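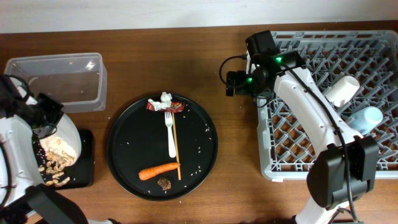

Our project looked at how a shared meal gets cleared away and how much of the work is sorting before any washing starts. We chose this because all of us had lived in shared housing and knew the sink as the place where arguments begin. A tray after a snack is rarely one kind of mess. Rice grains spread over a black tray are easy to see and slow to pick up, while a napkin and a red wrapper lying together at the rim can go in one grab. The fork, the single chopstick and the carrot each belong somewhere else, so the person clearing has to make several decisions before the tray can be tipped.

Method

We worked in the practice kitchen at Warnasley over 4 weeks. Each session used a tray set up by one group member and cleared by another who had not seen it before. The person clearing had to separate food scraps, trash, items to wash, and food worth keeping. We noted the order in which things were handled and the time taken. Times were read from a Kofler kitchen timer and written on a sheet taped to the cupboard door.

We compared 3 orders of work: large items first, trash first, and no instruction at all. The same kinds of items were used in every session, but their positions changed.

Results

Large items first was the quickest order for most of us. Once the utensils and whole vegetables were off, the loose rice could be pushed to one side with a scraper and dropped in the scrap bin. The trash-first group often had to go back to the bin a second time after finding rice stuck to a utensil or wrapper. With no instruction, people started with whatever was nearest.

Peanut shells caused the most trouble. They are light, they slide off a flat board when it is lifted, and the small pieces end up on the table. Holding a container below the edge of the board worked better than carrying the board to the bin. We set a limit of 60 seconds for the shells and went over it in several sessions.

Problems

The scale from Skonance did not arrive until the second week, so the early scrap weights are missing from the table in the appendix. The heaviest total after that was around 700 grams for one afternoon. We also changed the scraper once, which may have affected the later times.

Further work

We would like to repeat the sessions in May with people outside the group. The Plukent dining hall has agreed to let us use a side counter between lunch and dinner.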